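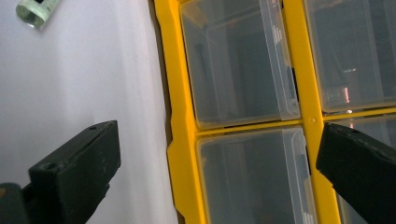 Vendula me escribió el otro día que lleva tres intentos de ordenar el cajón del escritorio y que a las dos semanas vuelve a ser un nido de clips, pilas y tickets del súper. Que si de verdad hay un método o es que unos nacemos ordenados y otros no. Pues mira, Vendula, yo no nací ordenada ni de lejos (pregúntale a mi madre), así que te cuento cómo lo hago y tú te quedas con lo que te sirva.

Lo que necesitas

Una tarde tranquila, una bolsa de basura, una caja de zapatos, una regla, papel y lápiz. Los separadores se compran al final. ¡Al final! Yo me gasté 18 euros en unos preciosos antes de medir nada y no cerraba el cajón.

Paso 1. Vacía el cajón entero

Saca todo y ponlo sobre la mesa o encima de la cama. Todo es todo, también esa capa de migas de goma y minas rotas que vive en el fondo. Pasa un trapo apenas húmedo por dentro y deja el cajón abierto mientras sigues con lo demás.

Paso 2. Haz montones por uso

Aquí es donde yo me equivocaba siempre. Hacía un montón de bolis, otro de papeles, otro de "cositas", y claro, el de cositas era enorme. Ahora junto lo que uso a la vez: los sobres con los sellos y el boli bueno, la cinta adhesiva con las tijeras y la etiquetadora, los cables con sus cargadores. Si para hacer una tarea abres un solo hueco, es mucho más fácil que luego devuelvas las cosas a su sitio.

Paso 3. Prueba los bolis y despídete

Garabatea con cada uno en una hoja. El que no pinte a la segunda, a la bolsa. Las pilas gastadas van aparte, al punto de recogida, nunca con la basura normal. Y lo que te dé pena tirar pero no has tocado desde junio, a la caja de zapatos con la fecha en la tapa. La mía pone 21/10/25 y está en lo alto del armario. De momento no la he echado de menos.

Paso 4. Mide por dentro

Ancho, fondo y alto, siempre por dentro. El alto se nos olvida a todos y luego la grapadora roza arriba y el cajón se atasca. Dibuja el rectángulo en un papel y reparte los huecos a lápiz, que vas a borrar bastante. Los huecos grandes déjalos atrás y los pequeños delante, que es lo que ves con el cajón a medio abrir.

Paso 5. Ensaya con cartón

Corta unas cajas de cereales a la altura del cajón y monta los compartimentos con cinta. Quedan feos, sí, pero vive con ellos una semana. Yo descubrí que el hueco de las notas adhesivas me pillaba a contramano (soy zurda) y lo cambié de lado sin gastar un céntimo. Cuando lleves unos días sin mover nada, entonces sí, compra los definitivos o deja el cartón forrado con papel bonito.

Paso 6. Deja un hueco vacío

Uno pequeño, para lo que llega sin avisar: la llave suelta, el botón, el recibo. Lo vacío cuando se llena, mientras se hace el café, y tardo menos que el café.

Si compartes el escritorio, pon etiquetas aunque te parezca exagerado. En mi casa se acabaron las discusiones por las tijeras, casi del todo.

Vendula, cuéntame en los comentarios cuánto mide tu cajón por dentro y te ayudo con el dibujo. Y si alguien sabe qué hacer con los cables larguísimos, ¡que lo diga, que los míos siguen en una bolsa!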